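Wimadier Two-Arm Bench Unit

Sold by Clerel. Made by Sawatzky.

Overview

The Wimadier is a tabletop unit with two arms, made for light handwork at a bench or a kitchen counter. It is sold to small shops, teaching kitchens and labs that want to find out which chores a machine can take over and which still need a person. It is not a finished household helper, and we don't sell it as one. Buyers who want something that clears the dinner table without supervision should wait.

The unit comes with two arms, a power supply, an emergency stop on a long cord, clamps for tabletops up to 69 mm thick, and a one-year license for Nastero, the software used to teach and run tasks. A computer is not included.

What it does well today

Picking up rigid items of a known size and putting them in a known place is reliable enough for daily use. Sorting small parts into trays, loading a rack, moving cups from one side of a counter to the other and pressing a stamp or cutter straight down all fall in this group. In our own shop a Wimadier puts hardware into mailing trays, and someone checks on it between other jobs.

Speed is modest. A practiced person sorts the same trays faster and doesn't need the trays lined up first. The unit is worth having when the work is dull and steady and can run while staff do something else.

What it does with help

Soft materials are harder. Dough, clay, cloth and bagged goods change shape when touched, so a motion that was right a moment ago may be wrong now. The Wimadier can press, roll and cut soft material if a person sets it out and steps in when a piece sticks. Lifting a cut piece away cleanly is the part that fails most often. We suggest a sheet of paper under the material so the whole piece can be turned or carried off by hand.

Folding towels is possible with a lot of teaching. Shirts are not worth trying yet. Wiping a flat counter works, but wiping around things that are standing on it does not.

What it should not do

Don't use it with knives, hot pans, open flame, glassware or anything that spills badly. It is not rated for contact with food that will be eaten. The arms are not sealed, so keep them away from sinks and wet floors.

Teaching a task

Tasks are taught by guiding the arms through the job by hand and recording each run in Nastero. A simple pick-and-place needs 90 good recordings. Soft material needs many more — plan on 1000 before you judge the result, and move things a little between runs so the unit doesn't learn one exact layout. Runs where the piece slipped should be marked as such and kept.

Rūta Org, who set up most of our demonstration tasks, recommends starting with one tool and one material. "People put the whole drawer on the table the first day," she says. "Get the ring to go down where you want it, then add the next thing." 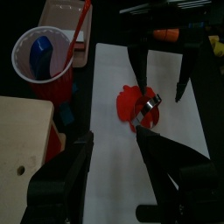

Page last changed: 2025-05-09

A thin metal ring is a fair test of the fingertips. The two fingers have to hold the band firmly enough to push it into soft red material, and the grip can easily end up at a tilt, as it has with this ring. A tilted ring cuts deep on one side and shallow on the other. Thicker rings and cutters with a handle on top are easier to keep level, and we advise those for a first task.

Care

Wipe the fingertips after any work with dough or clay. Dried residue makes the grip slip. The tip pads wear and should be looked at every 3000 cycles; replacement pads are sold in pairs. Check the table clamps whenever the unit has been moved.

Ordering

Units ship set up as a left and right pair. Single arms can be ordered as spares only. The next production batch is planned for September — orders placed before then are held without charge until the batch ships.

For questions about whether a certain job is suitable, write to Brayden Lemieux at the Clerel sales desk. Send a short description of the job, the size of the items and how often they vary. A plain list is fine. If we think a person with a cart or a simple jig would do it better, we will tell you.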